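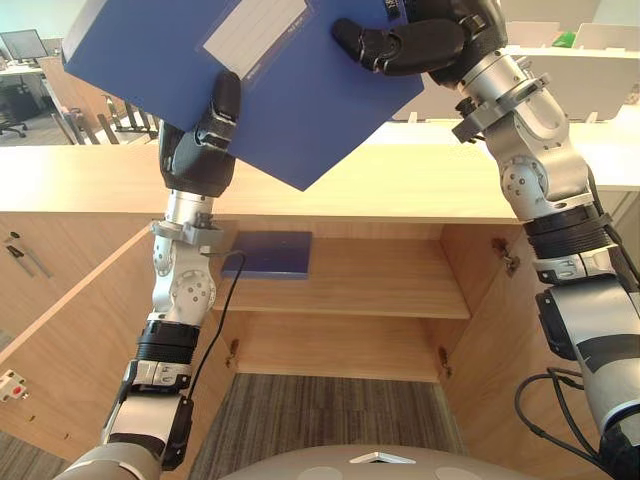 Splitting a two-handed task into stages for scoring

Hi all, hoping someone kind can point me in the right direction. I'm writing up a small study on two-armed handling of office things, and we've got 598 recorded runs with binders and a cupboard. My supervisor wants a success rate for each stage, and I can't settle on where one stage ends and the next begins. Do you go by time, or by what the hands are doing?

Plornent 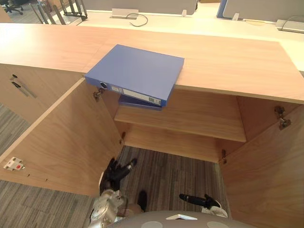

Stage boundaries gave us no end of grief as well, so you have my sympathy! We started with fixed time slices and gave up by June, as slow runs were being marked as failures. What we do now is go by the state of the objects, and leave the hands out of it. Take a moment with the blue binder lying on the counter and jutting out over the front edge, neither hand on it: I'd label that "resting on top", whatever the arms are up to. Write your labels down first, have two people mark the same 101 runs, then talk over the ones where they disagree. Ours came down to 44, nearly all of them over what counts as "let go".

Clekura

Time slices are fine if your runs are all much the same length. Otherwise do what Clekura said.

Likside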